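The Second Life of the Small Table

Furniture used to be bought once. A couple setting up house would buy a dining table, four chairs and a bed, and most of it would still be there when the children moved out. The pieces were heavy and they were placed with some thought, as moving them took two people and a clear afternoon.

The apartments now going up along the river in Clorngate don't allow for that. The smallest of them measure 360 square feet, and the floor plans handed out at the sales office show one room with a kitchen along the wall. There is a dotted rectangle near the window marked "dining/work." Whatever goes on that rectangle has to serve for breakfast, for a laptop, for folding laundry and for the occasional guest.

That has brought back a kind of table that had nearly gone out of the shops. It is narrow and light, and it is usually sold without chairs. Dealers call it an occasional table, a side desk or a utility table, depending on who is asking. In the 1950s and 1960s it was made in large numbers for schools, sewing rooms and boarding houses. Many of those were thrown out when the buildings closed, and the ones that survived spent decades in basements.

Purari, a used furniture warehouse on the north side of Clorngate, sold 709 small tables in the year that ended in June. Five years earlier it would not have stocked them. The warehouse buys from house clearances and from closing offices, and it takes almost anything with a sound frame. Tops can be replaced. Bent legs usually can't be, at least not for a price that makes sense. 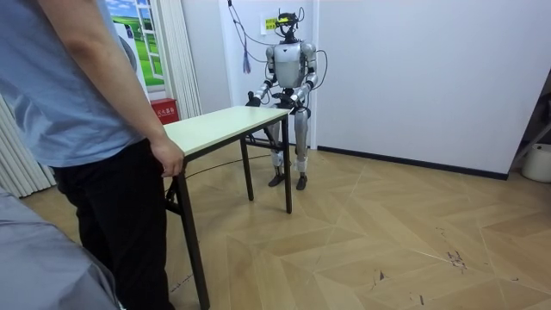 Prices have gone up with demand, but they are still low next to new furniture. A plain utility table in fair condition sells for $50. One with its first finish, a maker's label and no repairs may bring several times that. At the top end are the tables made by Sheehan, a local firm that supplied the county schools until it shut down. A Sheehan with both drawers and the brass pulls can reach $1000, and collectors will drive a long way for one. Most buyers have no interest in the label. They come in with a tape measure and a set of numbers written on the back of an envelope.

Width is the number that decides most sales. A door in one of the older row houses leaves little room once the trim is allowed for, and the stair landings are tighter still. A table with legs that unbolt will get around a corner that a fixed frame won't. Height matters more than people expect. Old sewing tables sit low, and an adult who types at one for a week will feel it in the shoulders. School tables come in several heights, and the tallest of them suit a standard office chair.

Then there is the surface. Veneer looks better in the showroom but it lifts at the corners if the table has been stored damp, and gluing it back is slow work. Laminate stands up to coffee, hot plates within reason and a child with a marker. It does chip, mostly along the edge, and a chip can't be sanded out. The usual fix is to cover the edge with new banding, which comes on a roll and goes on with a household iron. Solid wood can be sanded and refinished many times over, though it adds weight.

Anyone buying secondhand should turn the table over before paying. Look for extra screw holes, which mean the top has been moved or swapped. Push one corner sideways and see whether the frame gives. A little wobble often comes from a missing foot or a loose bolt and costs almost nothing to put right. Movement at a welded joint is another matter.

New makers have noticed the trade. Stilis, a workshop that started out building shop counters, now sells a narrow table with a shelf underneath, and it will cut the top to length for customers who send in their measurements. The wait is nine weeks. Purari delivers the same day inside the city limits, and will take the table back against another one if the customer moves somewhere with more room.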